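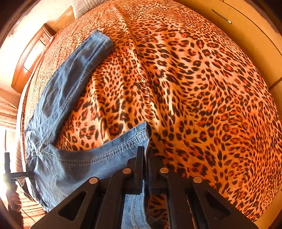
Chapter 7
Folding and Storing Heavy Fabrics

Denim is a stiff twill. It holds a crease longer than most household fabrics, and a pair of jeans folded carelessly will keep the error until the next wash. This chapter covers laying out, folding and stacking.

7.1 Laying Out

A bed is a suitable work surface if it is longer than the garment. Spread the jeans with the legs apart, then straighten each leg from crotch to hem. Locate the waistband before folding – it is the thickest edge and sets the width of the stack. The buttonhole and belt loops are reinforced with dense stitching and should lie flat.

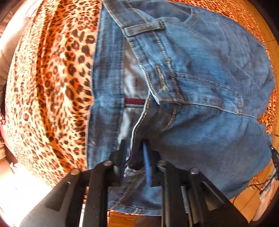
7.2 The Lengthwise Fold

Place one leg over the other, matching the hems. Smooth from the waist down.

Related chapters
Chapter 6: Sorting by Fabric Weight
Chapter 8: Shelf and Drawer Depths

Kemeys Home Textiles, W. Penry and C. Camenzind | Copyright Rilemico | Back to top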